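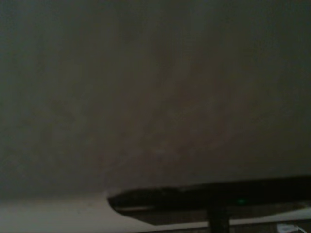
Taupe with a greenish cast at the far left, dark edge along the bottom

Home Archive Threads Search Subscribe
2 min read

Re: [small-rooms] that gray-brown again
From: Oriana Ojeda
Date: 12 May 2024

Zulema Fuentealba wrote:
> Can somebody who likes these muddy matte colors tell me how
> they live with them? I have a sample card of the Ibarra one
> and it's gray at breakfast and brown by supper. Also Damián
> says matte shows every smudge and I'd be wiping it down
> forever. I was going to do the whole back room, shelf side
> included, but now I'm wavering. What would you put against
> it? All my stuff is either white or nearly black.

Zulema, don't waver! I love these colors and I will defend them to anyone (ask Macarena, she's had to listen to it since October).

Look at the picture up top and you'll see what your card is doing. It goes olive-gray up in the left corner and then gets warmer and browner as you come across to the right, and there are soft streaky patches through the middle, could be smudges, could just be uneven light. There's even a little paler spot just below and right of center, that I had to hunt for. I find all that kind of restful. A flat even gray would make me feel like I was in a waiting room.

Damián has a point about matte, though. I did 74 square feet of it in our hallway, two coats, and anywhere a hand goes you get a mark. I use a barely damp cloth and dab — scrubbing leaves a shiny patch that's worse than the smudge. If the shelf side is where people lean and grab, maybe go eggshell there. Florence Fortin did that with Tetier and swears you can't tell from the door. I can tell, but I like her so I keep quiet.

What goes against it: the nearly black, every time. One long dark line low down against that taupe looks so good, and a thin bit of light along an edge is all the sparkle you need. I'd move the white things to another room, or at least bunch them together so they look like you meant it. My white lamp sat there for 6 weeks looking lost and now it's in the bedroom.

Oh, and paint a big piece of cardboard before you buy the lot. The cards are useless. Move it around for 5 days, prop it behind whatever dark thing you're keeping, and look at it with the lamp on too. I have half a can left if you want some for the cardboard, just tell me before I use it on the closet.

Is the Ultava one any greener than Ibarra, does anybody know?

Oriana

Contact the list owner | © small-rooms list | Back to top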